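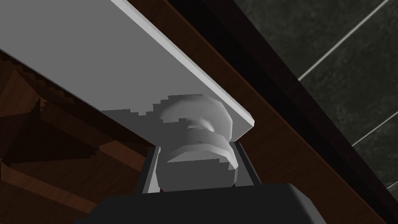 Pale grey panel seen from below, with a white knob near the corner.

Search this guide Enter keyword Go

2018-01-18
By Hsiu-ying Yu

Section 5: Setting up a local incident desk

Use this section to set up a desk that receives and checks reports of unrest, threats or damage during a protest or a local election. It assumes that Prokier has been installed on the desk computer and that your monitors have been registered. If they have not, go back to Section 4.

You will need one desk lead, at least two people to take reports, and a phone line that is used for nothing else.

Creating the area

1. Sign in to Prokier with the desk lead account and open Areas.
2. Choose New area and type the name of the ward or district as it appears on the official boundary list. Local names can be added later under Other names.
3. Load the boundary file. Large files may take a few minutes and the screen will not change while this happens.
4. Check the outline against a paper map. Look closely at wards that share a main road, as reports from the road are often placed on the wrong side.
5. Choose Save, then Lock.

Note: An area holds up to 1,000 open reports. Closed reports are not counted.

Setting the report categories

1. Open Categories. The standard list has 28 entries, and most desks use fewer than half of them.
2. Switch off any category that does not apply. A desk covering a march, for example, has no need for the polling station entries.
3. Leave "Threat to a person" and "Injury" switched on.
4. Under Rumour, set the default status to Unchecked.

Caution: Do not add a category that names a racial, religious or party group. Record what was done, where, and who saw it. If a witness says that people were picked out because of who they are, put this in the statement box in the witness's own words and tick Possible targeting. The report then goes to the desk lead before anyone else can open it.

Taking a report

1. Ask whether the caller is safe. If not, give the emergency number and end the call.
2. Ask for the place first, then the time, then what happened.
3. Ask whether the caller saw the incident or heard of it from someone else. Mark the report Direct or Second-hand.
4. Read the report back and correct it.
5. Ask whether the caller agrees to be contacted again. If the answer is no, leave the phone number field blank.
6. Choose Send to check.

Checking a report

A report is marked Confirmed when two direct sources agree on the place and the main facts. The sources must not be members of the same household or the same organisation. One police statement counts as one source.

A report that has not been confirmed after 24 hours moves to Pending – it is not deleted, and it can be brought back if a second source comes forward.

Note: Pictures and video sent by phone do not count as a source until someone has worked out where and when they were taken. During the Eser trial in September, several clips sent to the desk were from an earlier protest in another town.

Sharing reports

1. Open Sharing and add each office that is to receive the daily summary.
2. Set the level for each one. Level 1 gives totals by ward. Level 2 adds the text of confirmed reports, with names removed.
3. Send a test summary and ask each office to reply that it has arrived.

Caution: Names and phone numbers are never included in a summary. If an office asks for them, pass the request to Yeshi Seyoum in writing and do not reply to it yourself.

When the desk closes, export the log to the Sfeir drive and sign out on every machine. Instructions for the export are in Section 6.

Contact the Zesteck help desk | © 2018 Zesteck | Back to top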